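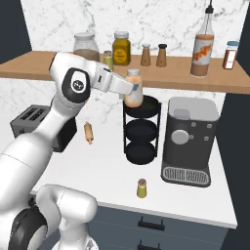
Figure 1. Kolosum kitchen cell in simulation, jar held above the top tray of the rack.

Unit 4: Setting up the cell before a placing run

We use cookies to keep you signed in and to remember your page settings. Accept | Manage choices

4.1 Scope

These notes cover the setup of the simulated Kolosum cell: base frame, tool frame, joint check and contact settings. Task scripts are in the next unit. Work through the sections in order. A wrong base frame will make every later check look wrong as well.

4.2 Base frame

Load the kitchen in Skyrme with the arm locked. The world origin is on the top surface of the counter, at the front edge, z up. Read the base position from the scene file and enter it in the Lerniron controller by hand. Do not drag the base in the viewer. Dragging changes the drawn model but leaves the controller's copy alone, and the two will disagree by whatever distance you moved it.

Check: command the tool to a point 91 mm above the counter and read its height in world coordinates. The allowed error is 2 mm. If the error stays the same at several points, correct the base entry. If it grows with reach, the fault is in the tool frame or in a joint offset – go on to 4.3.

4.3 Tool frame

The wrist flange is the reference for everything mounted on the arm. The tool center point lies midway between the fingertips with the gripper closed. Enter the offset from the flange face, then rotate the last joint through half a turn. The tool center point should stay where it is. If it traces a circle, the sideways offset is wrong, and its size is the radius of that circle.

Repeat the rotation with the wrist level, pointing along the counter. Most students skip this one.

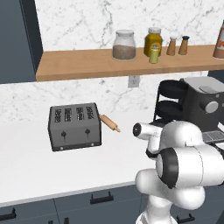 An error along the tool axis does not show up when the last joint turns, so tilt the wrist about the tool center point as well and watch for drift. Keep the tool clear of the appliances and the underside of the shelf during both tests. Collision checking is on, but a stop in the middle of a test means starting the test over.

4.4 Joint check

Move one joint at a time, at low speed, and compare the commanded and reported angles. Log both. An offset that appears after reloading a scene usually comes from an old Roveck calibration file left in the working folder. Delete the file and reload.

4.5 Contact settings

Glass jars and thin trays need a short physics step. Start at 455 steps per second and use the same rate for every run you intend to compare. If a jar shakes in the grip while the arm is still, lower the grip stiffness before changing friction. For release, bring the jar down until contact is reported, wait 4 steps, then open the fingers.

Save the settings under a new name and hand in the joint log with your report.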